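Sorting out the garage, part two

I said in the last post that I would write up the wire and cable corner separately, and a few people asked for it, so I'm doing it now while I still remember.

When we bought the house the garage came with the previous owner's shelves and most of what was on them. He had been an electrician, and there was wire on every shelf and hanging off every nail. I left it alone for years. In July I moved one shelf to get at a leak and decided to deal with the whole lot.

I started by weighing it, one bucket at a time on the bathroom scale. It came to 112 pounds. Ghizlane Fahmy from two doors down told me to strip the insulation off and sell the bare copper for a better price. I tried that for two evenings with a utility knife. I got through very little and cut my thumb, so I stopped. The scrap yard takes it with the jacket on for less, and I was fine with less.

What did help was sorting by thickness first and by color second. Thick cable went straight to the scrap pile. Thin hookup wire I kept, as I use it for the model railroad, and that is where color matters. I use red and black for track power, green for turnouts, and yellow or orange for lights. Brown and white are for anything I add later.

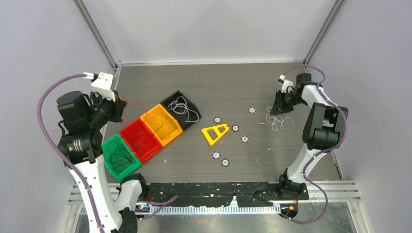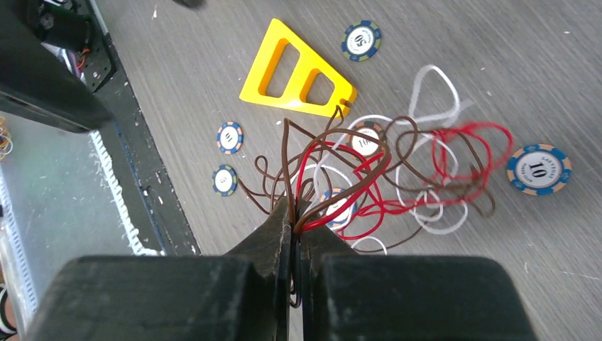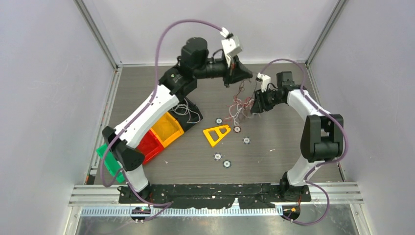

My rule for what to keep was length. Anything shorter than my forearm went out. Anything longer got wound around my hand, tied with a twist tie and dropped in a coffee can. I tried zip ties at first but you have to cut them every time you want a piece, and I went through half a bag in one weekend.

Radwa Radwan lent me her label maker, which was good for the cans but not for the wire. The labels peel off anything that thin. Masking tape folded over into a flag works better and you can write on both sides.

I also found an old notebook on the top shelf with job notes in pencil. Most of it is house numbers and part lists. One page just says 909 and "call back about fuse box." I kept the notebook.

The scrap yard trip took most of a morning – there was a long line and only one scale open. I spent the money on pegboard, which is going up on the back wall next. I still have to decide whether the paint shelf stays where it is or moves closer to the door. Siyabonga Ntuli says heat is bad for the cans and that wall gets sun all afternoon, so it will probably move.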